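Review: Skakar parallel gripper, long-finger version

We bought the Skakar to replace an aging Fanus unit on a block-sorting cell. The job is simple: pick rectangular blocks off a tabletop, drop them in bins, repeat. I expected a dull review, and for the first 14 shifts I had one. Mounting was quick, the jaw opening is generous, and the pointed fingers reach between blocks that lie close together. 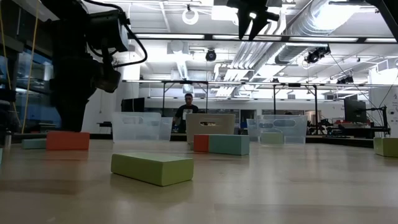

The fault

On a Friday the gripper began releasing parts in mid-travel. The controller logged a good grasp every time. We pulled the unit and found that the grip sensor reported "closed on part" from motor current alone, with no check against finger position. A stiff slide raises the current, so a dragging finger reads the same as a held block. In our test of 20 picks with the slide left dirty, two were logged as good with nothing in the jaws.

Narrow parts made it worse. The wrist camera helps with lining up, but the fingers hide a good share of whatever lies on either side of the target.
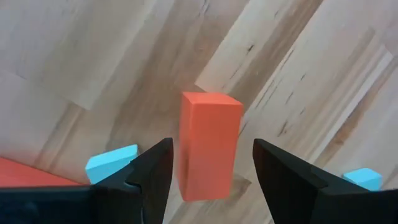

If the approach is off center, one finger makes contact first and pushes the block before the other closes. Force then climbs early and the sensor trips early. The Fanus had a position check for this case. Skakar leaves it to the integrator, and the manual gives it one line in an appendix.

There is also a safety point. After a false grasp the arm moves at full transfer speed, and a block that slips out does not trigger a stop. We added a position window in the Maluleke controller and cut transfer speed until the grasp is confirmed twice. Cleaning the slide every Friday has kept the current readings flat.

Verdict: good mechanics, weak fault detection. Usable with the extra check - do not run it on factory settings near people.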